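Grovside Neighbors – Home Help – Kitchen

Drying cabinet or dishwasher: stained white plate, and where do small things go?

Posted by Nazma Nanayakkara

Hi all! We moved into one of the Zellosdale apartments in May and the kitchen came with a Murnen drying cabinet, the white plastic kind with a rack inside and a little fan at the back. I grew up with a dish drainer next to the sink and a towel under it, so this is all new to me, and I have a couple of things I can't figure out.

First one. My white plates keep getting a pinkish red tint along one edge. I make a lot of beet salad and a lot of tomato things (my daughter went through a phase, it is still going), and I wash the plates by hand before they go in. They look fine when they're dripping. Then I take them out a few hours later and there's a faint pink streak near the rim. Is the cabinet baking it on? Do I need to wash them hotter? I've tried plain dish soap and one of those green scrubby pads, and the scrubby pad just made the plate look dull.

Second one. Small stuff. Measuring spoons, cookie cutters, the toy food my daughter insists on "washing" with the real dishes. It all slides through the rack or ends up on its side with water sitting in it. I've run the fan for 2 hours and still had puddles.

Also, is it bad to put things right up against the grille at the back? The manual was not left for us, of course.

Thanks in advance. I've read back through a lot of old threads and they're nearly all about real dishwashers.

3 replies

Wagner Barbosa

Oh, I know this one! I've had the same type of cabinet for 11 years, in two different kitchens, and I've made every mistake there is with it.

The pink is almost certainly food color that was still on the plate when it went in. Beets, tomato paste, chili oil, they all leave a thin film you can't see while the plate is wet. Then the water runs down to the lowest point, takes the color with it, and dries there. So you get a streak exactly where the plate was touching something – the rack, another dish, whatever it was leaning on. Rinse under running water after the soap, front and back, and run your finger around the rim. If it squeaks, it's clean.

For the plates that already have it, make a paste of baking soda and a bit of water, leave it on for half an hour and wipe with a soft cloth. Please retire the green pad! On plastic or melamine it scratches, and then the scratches hold even more color. If it's plastic, a sunny windowsill for a few days does a surprising amount too. Mine faded to nothing over one hot week.

Now the loading. Tall, narrow things want to stand with the round end up so the water has somewhere to go, and I like to keep a bit of air between them and any plate. Colored things especially, if you don't completely trust the color. I keep a checked cloth just outside the opening and park everything on it first, give each piece a shake, then load from the back. 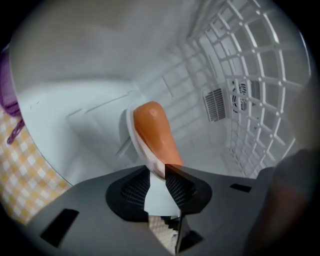
Small items

Get a mesh bag or a small basket with holes and put the spoons and cutters in that. I paid almost nothing for mine at Cavalcanti, in the aisle with the laundry stuff. Anything cup-shaped goes upside down and slightly tilted, or you'll have a puddle no matter how long the fan runs.

Toy food is its own headache. If it's hollow and has a little hole in it, squeeze it out hard before it goes anywhere near the cabinet, and then leave it hole side down. If it's painted, wash it by itself the first time and see what comes off on a white paper towel.

The grille and the fan

Leave a hand's width in front of both. Mine used to take all night and I was ready to call a repair guy, and the whole trouble was a big cutting board I kept leaning against the back wall.

gravyboat_annie

just put it all in the dishwasher?? pink comes off in mine

Nazma Nanayakkara

No dishwasher, Annie, I wish! Wagner, thank you so much. I did the squeak test this morning and two of my "clean" plates failed it, so I think we have our answer there. The paste is on them now. And yes, there was a baking tray leaning right across the grille – moved! Going to look for a mesh bag this afternoon.

Wagner Barbosa

Get the one with the zipper. The drawstring kind comes open.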